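Treated or Not? Stone Club Revises Its Disclosure Wording

4th November 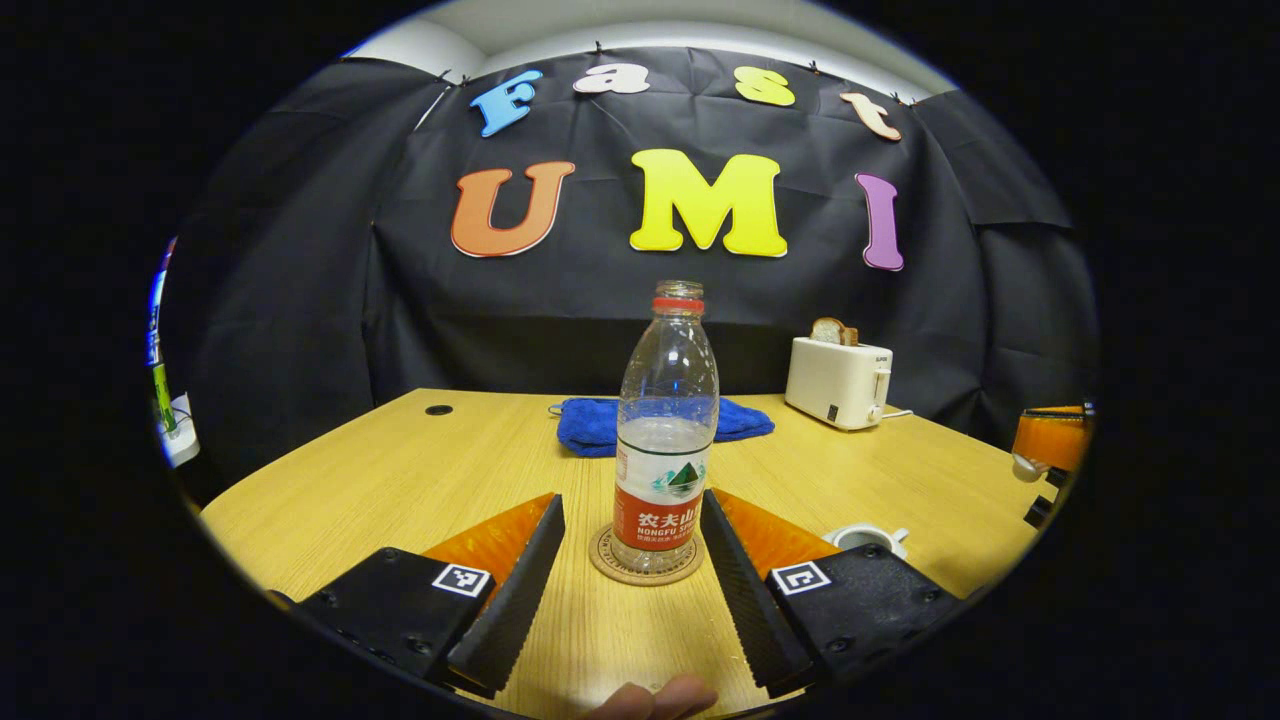
A bottle of Nongfu Spring water on a cork coaster.

4 comments | Share

Members who sell or swap cut stones through the Dronmont Mineral and Gem Club will have new wording to put on their sales cards from the next swap day. The change covers emerald, jade and turquoise, the three materials that brought in most of the questions at the desk last season.

Until now a card only had to say "treated" or "untreated." Lai-ching Lau, who edits the club's sales rules, said the single word left too much out. An emerald with a little colorless oil in its fractures and one filled with resin both went out as "treated," and buyers had no way to tell which they were getting.

Under the new wording the seller names the treatment if it is known. For emerald, that means oil, resin or dye. For jade, it means wax, bleaching, polymer filling or dye. For turquoise, it means stabilized, dyed or reconstituted. If the seller does not know, the card must say "treatment not determined." A card left blank will be sent back.

Any stone priced above $600 also needs a lab report, and the report has to be on the table with the stone. A photocopy is fine for display as long as the seller can show the original when asked.

Ka-ming Wu asked at the November meeting whether old stock bought before the change would be exempt. It will not. Sellers with a lot of older material can use one card per tray if every stone in the tray is the same species and has the same treatment.

The testing table will be open for 2 hours before the next swap day, with a microscope, a refractometer and a long-wave UV lamp. Each member may bring up to 9 stones. The table cannot settle every case, and polymer in jade in particular usually needs infrared work at a lab.

Blank cards are at the Rindier Street desk. Please throw out the old green ones.

Recent items
Derkeo quarry trip: what to bring
Notes on the Yen collection of carved agate
Cleaning calcite without acid
Library list: new books on garnet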